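Condensate line on a window AC keeps backing up

Bivby_tenant
My unit drains through gray tubing with one coupling in it. Every night by 3 a.m. the tray overflows. I flushed the line and it ran clear. Is the pump bad, or the tubing? 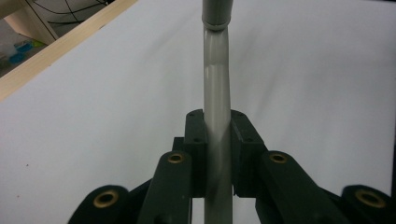
Gray pipe at the coupling collar

kevton_hvac
Check the slope first. You want a steady fall along the whole run – no dips. Any low spot holds water and grows slime.

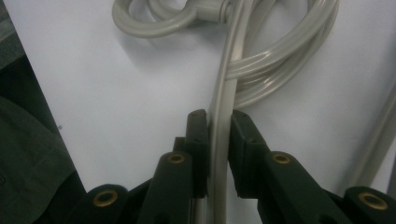 Cut the tube to length before you do anything else. Spare loops act as traps, and a small pump may not clear them. Then pour in 10 ounces of water and time the drain.

user3325
Mine in Rirkovthorpe did the same. New pump, 80 bucks, fixed.

kevton_hvac
Possible, but test the float switch before buying one.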